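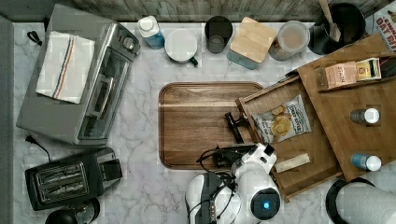
Home Tickets Queue Knowledge base Log out

Drawer task: replay does not match what was taught by hand

Opened 8/31/19
Product: Drakatance teaching add-on, Plisier controller
Status: Waiting on supplier

Original report

We are trying to teach the arm to close the drawer on the large wooden cabinet. The method is the one in your guide: put the arm in free-drive, take hold of the wrist, push the drawer shut, press save. I did this 7 times. On replay the gripper goes under the handle, touches nothing, and carries on to the end of the move as though it had done the job. The log says "task complete" each time. I would like to know what the software thinks it completed.

Your guide says three demonstrations are enough for a drawer. I had doubts about that when we bought it.

Reply from support

Thanks for the report. Please could you check that the cabinet has not moved between teaching and replay, and that the worktop is clear of anything not needed for the task. Clutter can confuse the matching step.

Our reply

The cabinet has not moved. I put tape at the corners before I started.

As for clutter, the worktop is meant to be full. There's a toaster oven, a toaster, mugs, canisters, tea boxes on top of the cabinet, and a bag of chips in the drawer. The brochure we were given said the add-on copes with "a lived-in kitchen". If it only works on a bare surface I would like that in writing, and then I would like to talk about the price. I'll run it cleared once so we can rule it out, and then everything goes back.

Update, same ticket

Cleared the worktop apart from the cabinet. Taught 3 times, replayed 10. Same fault on every replay. The gripper arrives low and passes beneath the handle. So it isn't the clutter.

Reply from support

Understood. Hand guiding can pull the arm slightly out of true, particularly if the operator leans on the wrist. We suggest teaching by remote control instead, using the Feter handset. Customers generally see better results this way.

Our reply

I didn't lean on the wrist. We have the Feter handset, so I tried it, though I notice that hand guiding is on the front page of your website and the handset is an extra.

Results with the handset:

Taught 7 times. Replayed 100 times over two days. Drawer fully shut on 70. On the rest the gripper either slid under the handle or caught it and pushed it sideways until the arm stopped itself.

That is better, I admit. It is a long way short of what we were told. The handset is also slow and the up and down control lags, so you end up correcting for the lag and it records all your corrections as part of the task. You can watch it play back my dithering.

Note added by Chang-ho Hong

I looked at the saved files from both methods. The hand-guided ones all have the wrist lower than where it was held. The drop is about the same each time, which doesn't look like somebody leaning. My guess is the tool weight. The controller still has the Llewellyn gripper set as the tool, and that was taken off in December. The one fitted now is a different weight, so free-drive would be balancing for the wrong thing. It doesn't explain the handset failures, or not all of them.

Our reply

Changed the tool setting as Chang-ho suggests. Hand taught again, 3 times. The gripper now meets the handle on replay. I have only run it a few times and I'm not calling it fixed.

Still open from our side:

1. Why the log says "task complete" when the drawer is still open. Does it check anything at all, or only that it got to the end of the path?
2. Why nothing warns you that the tool setting is wrong when you start free-drive.
3. The lag on the handset.

Reply from support

Glad to hear the tool setting has helped. Can we close the ticket?

Our reply

No. See 1 to 3.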